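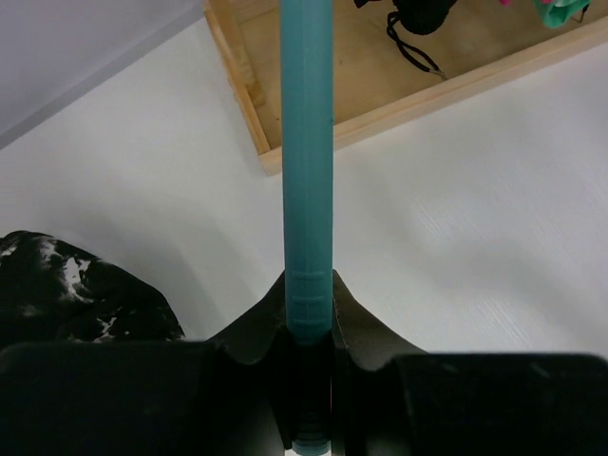

How I Clean Grubby Plastic Handles (Brushes, Tools, Anything With Ridges)

Filed under: Kitchen table jobs

I have a thing about handles. Give me a drawer of old paintbrushes, dish brushes, craft knives and screwdrivers and I'll go straight past the working ends and start scraping at the gunk in the grips with my thumbnail. My sister thinks this is disgusting and she's probably right, but the thumbnail method also doesn't work very well, so a couple of years ago I sat down and came up with something better.

It takes me one evening for a whole drawer, most of which is waiting. I usually do it in February when it's dark by dinnertime and the garage is too cold to be any fun.

What you'll need

A dishpan or any wide bowl
Dish soap (whatever's by the sink, I've tried the fancy ones and went back to the cheap stuff)
Baking soda
An old soft toothbrush
Wooden toothpicks
Rubbing alcohol and a few cotton swabs
A couple of rags you don't care about, one for wet work and one for drying
A light-colored surface to work on

About that last one: I used to do this over newspaper and I could never tell when I was finished. Do it on a white tabletop if you've got one! Every crumb of old grime shows up the second it drops, and it's so much easier to see dark stuff hiding in the grooves when there's something bright behind the handle. If your table is real wood with a finish you love, put a white tray down first and keep the alcohol well away from it.

Step 1: Sort before you soak

Please don't dump the whole drawer in the bowl. I did that the first time and ruined a nice pair of brushes. You want two piles.

Pile one is anything that's solid plastic all the way through. That can go right under water.

Pile two is everything with a wooden part, a glued joint, a battery, or a metal blade going up into the handle. Those get wiped down and never soaked. Water creeps in where the metal meets the plastic and sits there, and then you get a rusty ring (ask me how I know). If you can't decide, it goes in pile two.

Step 2: The soak

Warm water, not hot. Really hot water can turn some plastics cloudy, and it'll loosen any printed lettering you might want to keep. One good squirt of soap, swish it around, lay the handles in so they're covered, and leave them for 44 minutes.

Yes, 44. That's one episode of the show I watch, and it happens to be just long enough. An hour is fine too. Overnight isn't, in my opinion, the water goes cold and greasy and you end up with a film on everything.

Step 3: Go around the ridges

The smooth part of a handle will wipe clean with a rag in one pass, so don't spend any energy there. It's the molded rings down near the grip that hold everything: hand lotion, flour, paint, cooking oil, whatever your hands have been in.

Take the toothbrush, dip it in a little baking soda, and brush around the handle. Around, following the rings! Scrubbing up and down the length just makes the bristles skip over the tops of the ridges and all the gunk stays down in the bottoms. I hold the brush still and roll the handle under it with my other hand. Once you get the rhythm it's weirdly relaxing.

Don't forget the rounded end. There are often a few more grooves down there and they're easy to miss.

A word on baking soda: it's gentle but it's still gritty. On a shiny, see-through plastic it can leave fine scratches, so for those I stick with soap only and brush longer. On matte plastic I've never had a problem.

Step 4: Toothpicks for the stubborn bits

Wet the tip of the toothpick first so it softens up. Run it along each groove like you're tracing a line and wipe it on your rag every inch or so. When the tip goes mushy, snap it off and keep going with the fresh end.

My neighbor Yaw Ofori uses a metal dental pick for this and his look great, but he restores old radios and has much steadier hands than I do. I slipped with one once and put a long white scratch down the side of a perfectly good basting brush, so I'm staying with wood.

Step 5: Sticky handles

Sometimes a handle is clean and still feels tacky. If it's leftover label glue, a cotton swab with rubbing alcohol takes it right off. Try a hidden spot first, wait a minute, and check that no color has come off on the swab. If it has, stop and go back to soap and patience.

If the tackiness is all over a soft rubbery coating, that's usually the coating itself breaking down. You can clean it and it'll feel better for a while, but it does come back. I've started letting those go.

Step 6: Rinse and dry

Rinse under cool running water, turning the handle as you go, then dry it with a clean rag. Wrap the rag around the ridged part and twist, the same way you'd open a jar. Then leave everything lying flat on a dry towel until morning. For anything with a bristle end, point the bristles slightly downhill so the water runs away from the handle.

Before it all goes back in the drawer

Wipe out the drawer! I skipped this the first year and was so mad at myself. All those crumbs and bits of rubber band went straight back into my nice clean grooves.

I also lay long handles side by side now, with the grips all at the same end. It takes up less room and I can grab the one I want by color without digging.

For upkeep, I do a quick toothbrush pass on the dish brush and the pastry brush when I'm already washing up, and save the full soak for once a year. Next time I'll write up what I do with wooden handles, which need oil and a lot less water.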